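Kandside Shared Kitchen and Workshop
Household Guidance Sheets

Good Practice for Robot Arms at the Counter: Baskets, Bins and Small Items

Revised July 29, 2021
Prepared by Silvan Ruchti

Scope

This sheet applies to all members who operate a tabletop robot arm in the kitchen or in the adjoining workshop. It covers the sorting and picking up of small items from open containers. It does not cover cutting, heating or the handling of glass, for which the Ridholm sheet remains in force.

Members are expected to have completed the introductory session before operating an arm without supervision. Guests may watch from outside the marked area but may not use the controls.

Before starting

Clear the counter of everything that is not part of the task. Towels, aprons and loose cloth should be moved out of the arm's reach. Long sleeves must be rolled up and long hair tied back.

Confirm that the stop button is within reach of the person operating the arm, and press it once as a test. An arm that does not stop at once is to be switched off at the wall and entered in the fault book.

Set the travel speed to no more than 100 millimeters per second for any task in which a person will be placing or removing items by hand. The slower setting should also be used the first time a new container is tried.

Check that cables run behind the arm and are held by the clips provided. A cable that crosses the path of a moving rail must be rerouted before power is applied.

Choosing and placing the container

A container with rounded inner walls is harder to work in than it looks. Small items tend to settle where the floor meets the wall, and the fingers must then reach them at an angle. 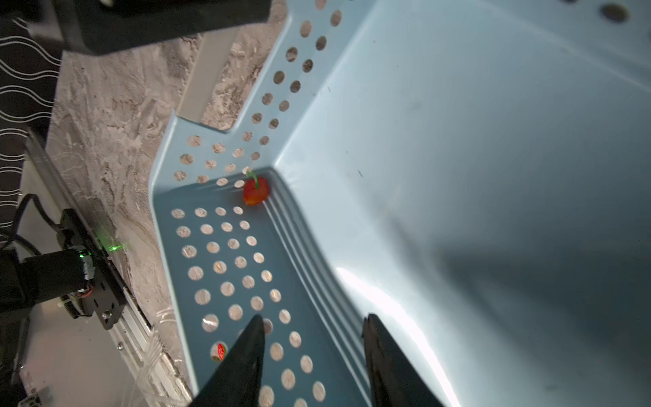
Corner pickups require the operator to plan the approach before closing the fingers. The item should be approached from the open side of the container, with enough space left between the fingers and the wall that neither finger scrapes or pushes the container along the counter. With a strawberry resting against the base of the curved wall, as in the blue laundry basket, the fingers are best lowered over the open floor first and then moved in toward the fruit. Raised ridges at the foot of the wall call for extra height, as a fingertip may catch on them. Perforated floors are acceptable, but fingertips should be kept clear of the holes.

Containers should be set on a dry surface, and any that slide under light pressure should be placed on a non-slip mat. Stacking one container inside another is not permitted while the arm is powered.

Grip force

Begin at the lowest force setting and raise it one step at a time. Soft fruit, eggs and paper goods should be tried with a practice item before real stock is used. The Kikari finger pads may be fitted for these tasks and must be returned to the drawer afterward.

If an item is dropped, stop the arm before reaching in. Hands must never enter the container while the fingers are moving, even at reduced speed.

Food contact

Arms used with food to be eaten must have fingers that have been washed with warm soapy water and dried. Fingers used for workshop tasks on the same day must be removed and exchanged for the kitchen set. Food handled during practice goes in the compost and is not to be served.

Baskets normally used for laundry are suitable for practice only.

Cleaning and shutdown

Return the arm to its rest position, switch it off and wait 2 minutes before wiping it down. Use a damp cloth on the housing and a dry cloth near motors and connectors. Spray cleaners are not to be used anywhere on the arm.

Motors may remain warm after a long session. Continuous use is limited to 120 minutes, after which the arm must rest before the next booking begins.

Records

Each session is to be entered in the log with the member's name, the task and any stop that was not planned. Repeated stops on the same task should be reported to the workshop desk so that the settings can be reviewed. Replacement Vahidi cable clips are kept in cabinet 11 and may be taken without signing.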